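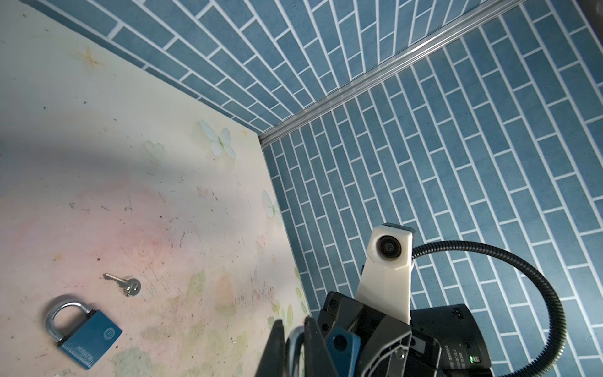
How many examples does a robot need before it can learn a task?

The number depends on how much the task changes from one try to the next. A task that always starts in the same way can often be learned from a small set. A task where the objects move, turn and change needs a larger set, and the set must contain these changes.

Chapter 6
Gathering Examples by Hand

In the earlier chapters we took the training set as something already given. We opened a file, we found the examples inside, and we asked what a learning system can do with them. In this chapter we go one step back. Somebody had to make the examples, and the way they were made decides a large part of what the system will be able to learn.

We will use one task through the whole chapter. A padlock and a small key lie on a table with a printed flower pattern, and a robot arm with two fingers must do some work with them. The task looks simple for a person. For a learning system it has several difficulties. The key is flat and thin. Its head is shiny and shows light and dark patches, so its look depends on the light in the room. The shackle of the padlock is polished too, and it shines along the curve. The pattern on the table adds butterflies, leaves and flowers, which have nothing to do with the task but are always in view.

6.1 What is one example?

In this book, one example means one full try at the task, from the first movement to the last. It is also called an episode. An episode holds two kinds of records, which run side by side in time. The first kind is what the robot senses: the camera pictures, the angles of the joints, and how far the fingers are open. The second kind is what the operator commanded at the same moment.

The two records must agree in time. If the camera is late by even a short moment, the system will learn to connect each picture with the wrong command. In the Calia set, which we study in section 6.4, the first 11 episodes had to be removed for this fault. The pictures were clear and the movements were good, but the clocks of the two computers were not the same.

6.2 The view from the wrist

A camera can be placed in the room or on the arm itself. A camera on the arm sees the fingers and the object close together, and this helps with small things such as a key. It has also a price. When the arm moves, the whole picture moves. The walls and the edge of the table appear at an angle, the fingers are often out of focus, and some part of the arm hides a part of the table.

Beginners sometimes want to correct this by cutting the pictures or turning them straight. We advise against it. The robot will have the same tilted view when it works alone, and the training pictures should be like the working pictures.

6.3 Planning the changes

Before recording, write down what will change between episodes and what will stay. For our task, a reasonable plan changes the place of the padlock, the direction of the key, and the light. The table and the walls may stay the same at first. If they always stay the same, do not expect the system to work on another table.

The group behind the Flikmont set planned 300 episodes and kept 119 of them for the final training. The others were not all failures. Many were almost copies of each other, because the operator put the key back in nearly the same place each time. Such habits are hard to notice during the work. A printed list of starting positions, prepared the evening before, is a simple help.

A second question is what to do with mistakes. Suppose the fingers close beside the key and the operator must try again. If the second try is calm and correct, the episode may be kept, for it shows how to recover. If the operator only pushes the key about the table, it is better to mark the episode and leave it out.

Words to know in this chapter

Episode: one full try at a task, with all its records.
Operator: the person who guides the arm while the records are made.
Starting position: the place and direction of every object before the first movement.
Recovery: a part of an episode in which a mistake is corrected.

Section 6.4 compares the Calia set with the older Skukadov set, in which only a room camera was used.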